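Home
Notes
Bench
Archive
About

Sorting markers with a three-compartment case

Updated 13th January

I keep the marking pens for our label work in one hinged case, and the case lives on the big table. The previous arrangement was a mug. A mug stores pens vertically, which is bad for the double-ended ones, and it gives no information about what is missing. I replaced it in May and have been adjusting the routine since. These are my notes on the case, the table and the order of operations.

The table first. The top is beige and plain, with no pattern to speak of, and I like it that way. A pen cap dropped on a patterned top can take a minute to find. On this one it takes a glance, with one exception: a soft shadow at the near side will swallow a black cap if the overhead light is the only one on. I wipe the top before opening the case, wait for it to dry, and only then put anything down. Solvent ink on a damp surface spreads further than you would think.
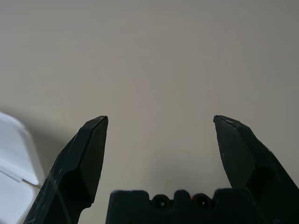

Bongani Hendricks wrote that a plain top is fine for finding things but poor for lining them up, and that he would tape a corner mark so the case goes back to the same spot every time. He uses Louro paper tape and replaces it when the edge lifts.

I tried this for two weeks. The corner mark works. The tape edge collected dust faster than I expected, and I ended up using the seam instead. My top is made of panels and there is a faint dark line where two of them meet, toward the back. The case goes in front of that line with its long side parallel to it. Repeatability is within a finger width, which is enough for pens.

Position matters for one other reason. With the hinge at the back, the lid needs clearance behind it when it stands up, and it needs more if you let it fall all the way flat. I leave room for flat. The smaller table behind ours is on its own legs and nothing on it overhangs, so there is no conflict, but check for one in your own room before you settle on a spot.

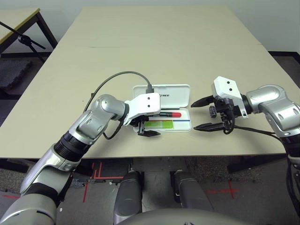 The case

White plastic, rounded corners, a thick rim on the tray. The lid is a shallow tray in its own right, so with the case laid open you have a second place to set something down for a moment. I use it for caps. The lid has the word UNITREE printed on the inside, and I use the print as a direction check: if the word reads correctly from where I am standing, the hinge is at the back and the compartments are in the order I expect. If it reads sideways, I turn the case before I load it.

The base is divided into three. One long compartment runs beside the hinge for nearly the full length. The other half is split across into a short, roughly square one and a long narrow one. The divider between the halves carries two colored edges, blue along the short compartment and red along the longer one. I didn't choose the colors, but I have built the system on them.

The assignment is as follows.

Long compartment by the hinge: the marker in current use.

Short compartment, blue edge: small parts. Spare nibs, the pen clip, a folded square of lint-free cloth.

Long narrow compartment, red edge: the backup marker and the pencil.

Yupin Nuchit asked why the current marker doesn't go at the front, where it would be closest to the hand. I had it there to begin with. The difficulty was that the backup then sat at the back and was forgotten, and I found it dried out at the end of the summer. With the backup in front I have to look at it every time I reach past it.

Emptying and checking

I empty the tray completely before each restock. Everything comes out, including the cloth. Pens shed more debris than you would expect, mostly crumbs of dried ink from the cap seat, and the specks are easy to see against the pale floor of the tray. A dry brush removes most of them. For the corners I use a Jotine swab, one per compartment, and throw it out. Water is no use on permanent ink and I do not put solvent on the plastic, having clouded an earlier case that way.

Look along the hinge strip as well. It is dark, so dirt does not show on it, and it needs to be brushed whether it looks dirty or not.
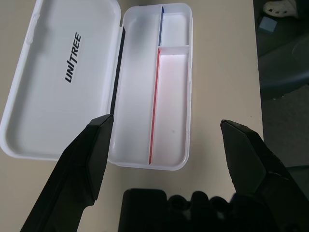
Tray emptied, lid opened flat.

One caution about the colored edges. Light bouncing off the red one puts a faint pink tint on the floor of the compartment next to it. I spent some time rubbing at this before I moved the lamp. If the tint moves with the lamp, it is reflection and you can stop.

Loading

The current marker goes in first. Mine has a black barrel, a white band with small print on it and a red cap. It lies flat with the cap to the right. I am right-handed and I pull the cap with that hand, so the barrel goes to the left without any turning. A left-handed user should reverse it. Cap direction should be the same for every pen in the case, whichever direction you pick.

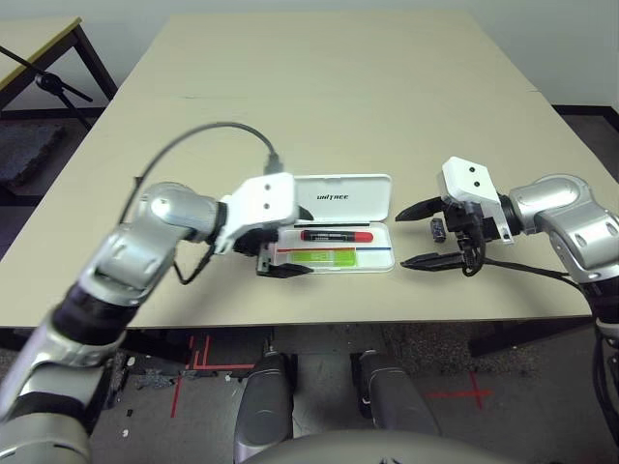
Then the backup, same direction, in the red-edged compartment, and the small parts last. Close the lid slowly the first time after any change. A marker that is lying across a divider will hold the lid up slightly, and pressing on it will do the clasp no good.

I keep a tally on an index card. At the last restock the card stood at 3,520 labels since the mug was retired, and a marker gets me nearly 500 before the line goes gray. I write the start count on a strip of tape on the barrel, well clear of the cap.

Still unresolved: the pencil. It is longer than I would like for the narrow compartment and goes in only after it has been sharpened a few times. I have a Stustov short pencil on order and will report the fit.

Contact | Copyright, all notes and pictures | Back to top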